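Strawberries and peaches going bad before we can eat them
Asked in Kitchen and Food Storage, 5 August 2026
8 replies shown as 3, sorted by votes

pamura_porch
I buy fruit once a week from the Figueroa farm stand on my way home, usually two quarts of strawberries and a bag of peaches. By the third day the berries have gray fuzz on them and the peaches are either rock hard or have brown mushy spots. I have tried the crisper drawer, I have tried the counter, and I have tried washing everything the minute I get in the door because I read that somewhere. The washing made the berries worse.

The fridge is an older one, top freezer, and the drawer has a slider that says "low" and "high" with no other explanation. The kitchen gets warm in the afternoon. We don't have air conditioning and in July it was bad enough that I stopped buying peaches.

What should go in the fridge, what should stay out, and should I be washing any of it ahead of time? I would rather not buy special containers if I can avoid it.

Cindari
Strawberries and peaches need different treatment, so split them up when you get home.

Strawberries do not ripen any further after they are picked. Leaving them on the counter gains you nothing except a day less of storage. Before they go in the fridge, tip them out onto a towel and look at all of them. Anything with a soft spot, a leak or a trace of mold comes out. Soft ones can be trimmed and eaten that night. Moldy ones go in the compost. Mold spreads to whatever is touching it, and in a quart box everything is touching.

Line a shallow container with a paper towel, put the berries in with the green tops still on, and leave the lid cracked. Swap the towel if it gets damp. Don't wash them until you are going to eat them, unless you are doing the vinegar rinse, and if you do that you have to dry them completely. I mean spread out on a towel with a fan on them for 20 minutes and then checked by hand around the tops, where the water hides.

Peaches do ripen after picking. Keep the hard ones on the counter in one layer, stem side down, out of the sun. Check them each morning by pressing gently near the stem with your thumb. When there is a little give and you can smell them, move them to the fridge and plan on eating them within a few days. If you refrigerate them hard they can turn dry and mealy inside and they don't recover from it.

On the slider: "low" normally opens the vent and lets gas and moisture out, and "high" closes it. Fruit goes on low, greens on high. Some older drawers are labeled the other way around, so look at the slot in the back and see which position uncovers it.

ana_cooks
Vinegar wash. One part white vinegar, three parts water, soak a few minutes, rinse, dry. Works for me every time. Berries only, not peaches.

Also buy less at a time.

figueroa_street
I agree with most of what Cindari wrote but I would check the fridge temperature before changing anything else. Put a cheap thermometer in a glass of water on the middle shelf overnight and read it in the morning. You want it between 35 and 40 F. Mine was at 46 for who knows how long and I was blaming the grocery store. I had to vacuum the coils and replace the door gasket. The gasket cost me 13 dollars and took longer to find than to put on.

If your kitchen is as warm as you say, peaches will go from hard to overripe quickly. You may only get a day. Check them morning and evening during hot weather, and move each one as it gets ready. There's no need to wait for the whole bag.

Don't pile anything on top of the peaches. Most of those brown spots are bruises from the ride home, and they show up a day or two later. I carry mine in a flat box on the passenger side floor.

If you end up with too many, slice them, freeze them on a cookie sheet, then bag them. Same with strawberries once the tops are off. Frozen fruit is fine for smoothies, oatmeal or cobbler. It won't be good for eating plain after it thaws.

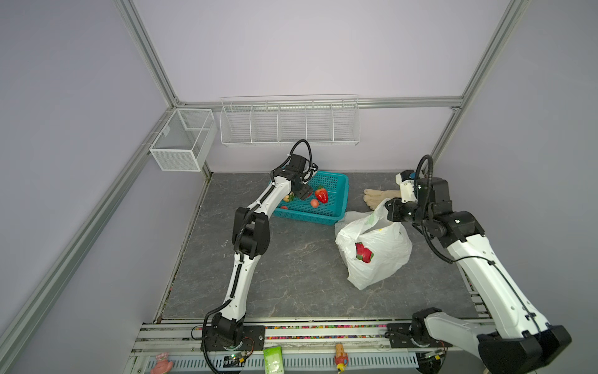 pamura_porch
Can I keep strawberries and ripe peaches together in the same container once both are in the fridge?

Cindari
It's better to keep them apart. Ripe peaches are heavy enough to crush berries, and they give off ethylene, which can make other produce nearby soften sooner. If you only have one drawer, put the peaches there and keep the berries in their own container on a shelf. For a bowl you're going to finish that same day, mixing them is fine.

pamura_porch
Ok, thanks. I looked at the drawer slot and "low" is the open one on mine, so I had it set wrong all summer. Getting a thermometer this week.

ana_cooks
If it's the same model as my mother's the dial is inside at the top, behind the light cover, and 1 is the warmest setting. Give it a full day after you turn it before you read the thermometer again.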